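Thu 2 August

Up late, coffee, no breakfast. Machine finally in on the back wall where the old one was. Paid the Usel guy 30 for the new hose and he didn't have change, fine, whatever. Manual is 24 pages and the only part I wanted (descale??) is on the last one.

Laundry all day basically. Whites first, then towels, then the sheets from the Mirani weekend which still smelled of campfire. Reds by themselves after what happened to the pillowcases in December. Never again. 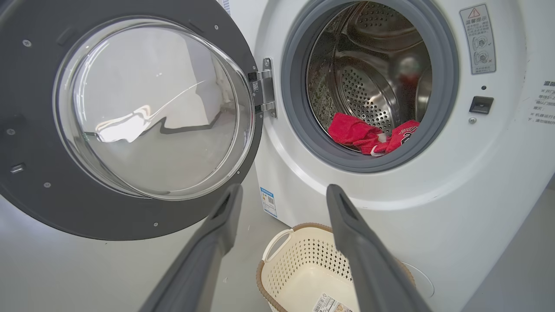
Red thing with the numbers on it, bottom of the drum.

Drum is bigger than I thought. Door swings way out though, have to stand off to one side or it gets my hip. Rubber seal needs a wipe after every load acording to the manual. Will I do that. Probably for a week.

Went to Tolley for pegs and came back with a basket too. Kallico one, cream with the brown rim, 9 dollars. Wanted the tall one with a lid but they were out and the girl said maybe next week, maybe not. Holes all over so damp stuff can breathe, good. Must peel the lable out before I put anything in it, that glue gets on everything.

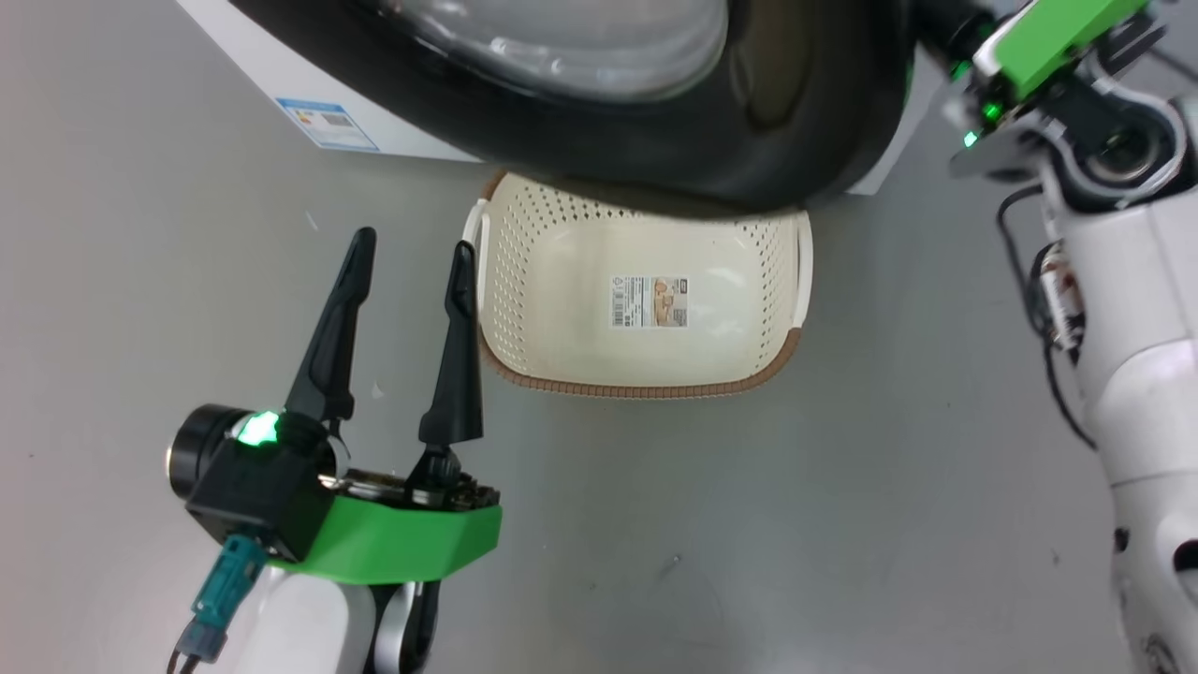 Also forgot softener. Also forgot milk!! Wrote both on my hand for tomorrow.

Sheets on the line by four, wind picked up, one peg gone over the fence. Electric bill came, not opening it till Friday. Feet hurt. Still have to make the bed before I can get in it, ugh. Going to do that now.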